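Jernden Affair

The Jernden affair was a dispute over investor funds raised for the Vomholm hotel and apartment project. The developer, Amato Holdings, sold shares in the project to 252 overseas investors through Prondodley, a finance broker. Gemma Leone, a director of Amato, also sat on the board of the Jernden Foundation, a charity that received two loans from the project account.

Background

The loans came to light in May, when auditor Ottavio Zuccaro declined to sign the project accounts. Four investors then sued for repayment.

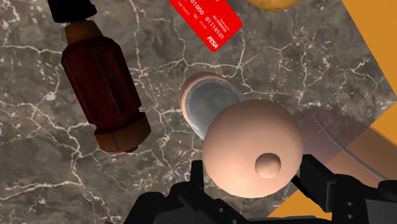
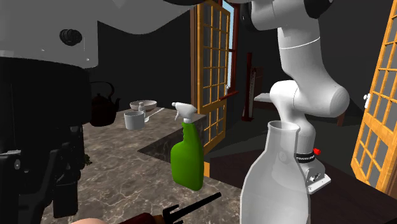
Settlement

The parties settled on 26/02/2018 without an admission of fault. Under the terms, Leone left both boards and the foundation agreed to repay the loans in installments. Prondodley kept its license but stopped selling shares in Vomholm.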